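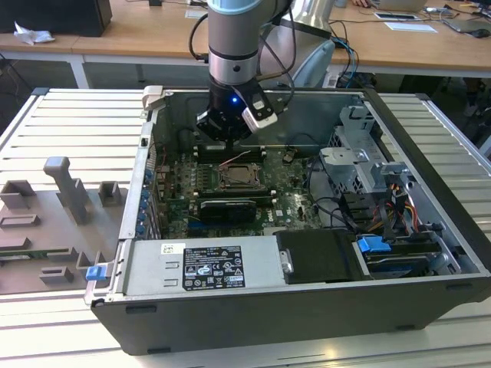 By the time Banafsheh Tehrani got back from the kitchen with her second tea, the argument about the fingers had been going for most of the morning, and she could tell from the quiet that it had turned into the polite kind, the worst kind. Tapio Manninen wanted the Skollby gripper, because he had always wanted the Skollby gripper. Hanyu Han wanted the one from Jirham, and had wanted it ever since it arrived in its little foam bed looking (she said) like something you would give a dentist. Between them the old Dell lay on its side on the slotted table with its insides open to the ceiling, green board and blue latches and all, and the arm hung over it with its two fingers just above the motherboard, as patient as a heron.

"It's a memory stick," said Tapio. "It isn't a baby bird."

"It's a memory stick in a slot that is right beside another slot," said Hanyu, "and your fingers are fat."

Banafsheh set her tea down well away from any cables, as she had been taught to do at Pranon in her very first week, by a woman named Cúc Diệp who had once lost an entire controller to a cup of miso soup and told the story to every new person as if it had happened that same afternoon. Cúc was retired now, and lived up the coast, and sent postcards. Banafsheh thought of her whenever two clever people were being stubborn at each other, and she tried to think what Cúc would have said. Probably she would have said, well, children, which one drops it?

"Which one drops it?" said Banafsheh.

They both looked at her.

"I mean it. You've told me about the stroke and the grip force and the price, Tapio, you've told me the price so many times that I dream about it. But we were going to do 200 pulls with each, and I've only ever seen the sheet with 31 on it."

Hanyu had the decency to go a bit pink. The sheet was hers. She had stopped at 31 because the Jirham had not slipped once and she had been so pleased with it, and then it was lunch, and then somehow it was the next week and everybody was arguing.

So they did the pulls. It took all that day and a good part of the next, with the three of them taking turns in the chair, and somebody always reaching over to press the stick back into its slot with two thumbs until it clicked. It was dull, and then it was so dull that it came out the other side and was rather nice, like shelling peas on a porch. Tapio talked about his grandfather's boat. Hanyu talked about whether she should move in with Hằng Từ from the vision group, and had clearly decided already, and the other two let her go on deciding for as long as she liked.

Late on the second afternoon, at pull number 400 (the last of the Skollby's share), the stick came up straight and clean and hung there in the fingers, and Tapio did not say anything at all. The Skollby had dropped four. The Jirham had dropped nine, every one of them after the pads got warm.

"Fat fingers," said Hanyu at last, and pushed the sheet across to him so that he could be the one to sign it.

He signed it under her name, in much smaller letters, and went to see if there was any tea left.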